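About Uken

Uken runs shared office space. We rent desks by the month, meeting rooms by the hour, and seats at the big tables by the day. We have two buildings, Huritz and Araya, a ten-minute walk apart. Almost 100 small companies use one or the other, and a fair number use both.

Yeshi Tekleab and Shewit Birhane started the company in an upstairs room of 835 square feet over a print shop. Yeshi had managed office moves for a furniture dealer. Shewit had done the books for several small firms that could not find a lease shorter than five years. They bought used desks, put in a good internet line and a coffee maker, and rented out everything but the corner where they sat themselves. The room was full by September. They took the lease on Huritz the following year and gave up the upstairs room when its heating failed for the second time.

There are now fourteen of us. Yeshi looks after the buildings and the furniture. Shewit looks after memberships and billing, and will still answer the main phone line if it rings long enough.

The atrium

The middle of the building is an atrium with a white ceiling, and the large curved table in it is where most day members sit. It has a light wood-veneer top and the long sides bow outward, so people can see each other down the length of it without leaning. It is wide enough for two people to spread out across from each other with papers, chargers, bags and a drink each. 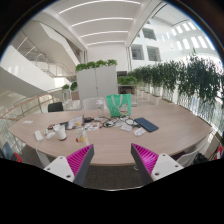

We don't assign places at the big tables. Sit where you like and keep your things to the space in front of you. If you go out for lunch you can leave your bag and papers where they are. If you are leaving for the day, please take everything with you, including cables. Cables are the thing people leave behind most, and we put them in the drawer at the front desk with the date on a piece of tape. Unclaimed ones become loaners after a month. The drawer has most kinds of charger by now, so ask before you go home for yours.

Veneer marks more easily than people expect. Coasters are on the shelf by the water cooler. If something spills, wipe it with a dry cloth and tell us, and don't use the kitchen spray, which dulls the finish. We had one table refinished last year and would like to wait a good while before doing the next.

Desks by the month

A monthly desk is yours the whole time. You can leave your keyboard, your mouse, your mug and your notebook out overnight and they will be there in the morning. The cleaners have been told not to move anything on a monthly desk, so they only clean the surface they can reach. If you want the whole top wiped down, clear it on Sunday evening and turn your desk card over to the blank side.

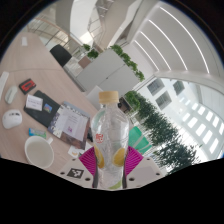

Bottled water, a mug and the usual keyboard and mouse at one of the light wood desks.

Snacks and covered drinks are fine at any desk. Hot meals go in the kitchen, mainly on account of the smell. Dishes from the kitchen should go back there. Mugs you brought from home can stay with you, though we ask that you rinse them.

Locking drawers are included with a monthly desk at Huritz and cost a little extra at Araya, where we had to buy them separately. Monitors can be borrowed from the front desk.

Meeting rooms and Jutora

Rooms are booked through Jutora, our booking page. Members log in with the same password they use for the wireless network. Each room has a table, chairs, a screen and a basket for markers. Please put the caps back on the markers. The larger room at Araya can be split with a folding wall, and you need to tell us the day before if you want it open.

Hours

Both buildings open at 7 a.m. The front desk is staffed until early evening on weekdays. Monthly members have a key card and can come in at any time. Day members can stay until the front desk closes.

Visiting

Anyone thinking of joining is welcome to work from the atrium for a day without charge. Call or stop by the front desk and ask for Shewit, who can also tell you which desks are coming free.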